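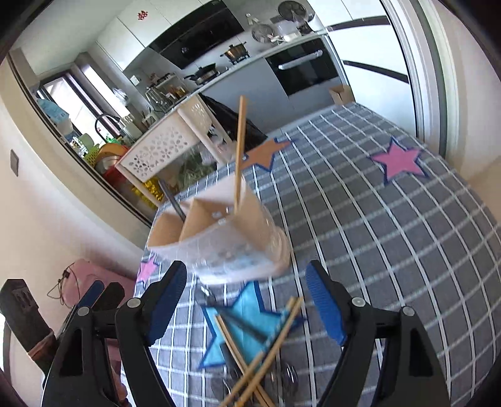 **mugicha_2go**
いや、洗い方より乾かし方だと思いますよ。うちも去年の梅雨に菜箸を二膳だめにしましたけど、洗剤を替えても黒ずみは止まらなくて、立てる向きを変えたら落ち着きました。

**ヌカ床三年目**
スレ主です。返信早くてびっくり! 写真は食卓のお箸まわりです。改めて書くと、木の箸の先が黒っぽくなるのと、なんとなく匂うのが悩みです。塗りのない、削りっぱなしの白木のやつ。毎日使ってて、食洗機はなし。今は普通のスポンジと中性洗剤で洗って、布巾で拭いて、すぐ引き出しに入れてます。

**mugicha_2go**
あ、それだ。「すぐ引き出し」がまずいやつ。拭いても木の中はまだ湿ってるので、うちは一晩出しっぱなしにして、朝しまってます。

**toto_kamado**
向きの話が出てたので。口に入るほうを上にして立てるのが基本じゃないですかね。下にすると底に溜まった水を吸います。

**ヌカ床三年目**
えっ、ずっと先を下にしてました……。上だと埃がつきそうで。

**toto_kamado**
一晩で気になるほど埃はつかないですよ。気になるなら使う前にさっと水で流せばいいし、むしろ和食のときは使う前に濡らしたほうがご飯粒もつきにくいです。

**栗きんとん泥棒**
横から失礼。私は寝かせる派です。立てると結局どっちかの端に水が寄るじゃないですか。網の上に並べて、間をあけて、窓のそば。これで三年、同じ箸です(さすがに先はちょっと丸くなってきたけど!)。

**toto_kamado**
台所が広い人はそれでいいんですけどね。うちは網を置く場所がないです。

**栗きんとん泥棒**
うちも狭いですよ。コンロの五徳にケーキクーラーを載せてるだけです。夜はコンロ使わないので。

**mugicha_2go**
それ火をつけ忘れ、じゃなくて片づけ忘れが怖い(笑) 朝ぼーっとお湯沸かそうとしてやりそう。

**Jamshid Bakhtiari**
はじめまして。日本に来てから箸にはまって、木曜の夜だけ家でうどんを打つ者です。私は煮沸をしています。鍋に湯を沸かして、白木の箸を3分、引き上げて布の上に広げます。匂いはかなり減りました。ただ、長い菜箸は一本反りました。

**toto_kamado**
煮沸は反対だなあ。白木でも反るし、塗り箸だと塗りが傷みます。竹ならまだしも。

**Jamshid Bakhtiari**
塗り箸は煮ません。それは妻に最初の週に叱られました。白木だけです。頻度は月に一回くらいなら、私は問題ないと思います。

**栗きんとん泥棒**
熱湯を回しかけるくらいで足りません? 煮るとお湯が茶色くなるのが、なんか箸の大事なものまで出てる気がして嫌で。

**Jamshid Bakhtiari**
茶色くなるのは確かです。あれを見ると私はすっきりします。感じ方が逆ですね。

**ヌカ床三年目**
煮沸派と熱湯派がいるんですね。ちなみに酢とか重曹ってどうなんでしょう。検索するとどっちも出てきて、もうわからなくなってきて。

**mugicha_2go**
重曹は一回やりました。白木が黄ばんだみたいな色になって、手触りもけばけばに。それ以来やってないです。酢は匂いが移りそうで試してません。

**toto_kamado**
酢は薄めれば匂いは飛びますよ。でも黒ずみ自体はもう取れないと思ったほうがいい。カビなら木の中まで入ってるので、表面だけ紙やすりで落としてもまた出ます。先が黒いのは捨てて買い直し、が私の結論です。

**ヌカ床三年目**
やっぱりそうですか……。旅行先で買った箸なので粘りたかったんですけど。

**栗きんとん泥棒**
食べるのに使わなくても、植木鉢の支柱にすればいいんですよ。うちのバジルは歴代の箸に支えられてます。

**mugicha_2go**
いいな、それ。うちは窓のレールの掃除に使ってます。先に布を巻いて溝をこするとよく取れる。

**ponzu_dake**
流れ切ってすみません、買い直すならどこのがいいですか? 駅前のTotwoodで5膳セットを見かけて迷ってます。八角のやつ。

**栗きんとん泥棒**
Totwoodの八角、持ってます! 握りやすいけど、先が太めなので焼き魚の小骨はちょっと苦手。子どもや麺類にはすごくいいです。

**toto_kamado**
私はPrimsideの細いほう。値段は上がるけど、豆がつかめる。ただ細いぶん折れます。一膳折りました。

**ponzu_dake**
折れるのかあ。うちは煮豆よりうどんなので、八角にしてみます。ありがとうございます!

**Jamshid Bakhtiari**
うどんなら八角に賛成です。つるつるの丸い箸は、私にはまだ難しいです。

**ヌカ床三年目**
いろいろありがとうございました。今夜から、先を上にして一晩出しておきます。黒いのはバジル……はないので、大葉の鉢に挿します。熱湯を回しかけるのは週末に試します。

**toto_kamado**
大葉って支柱いります?

**ヌカ床三年目**
去年7月に風で全部倒れたので、いります(泣)

**mugicha_2go**
あ、箸立てのほうも洗ってくださいね。底がぬるっとしてると、箸だけ頑張ってもまた匂います。うちはそれに気づくまで半年かかりました。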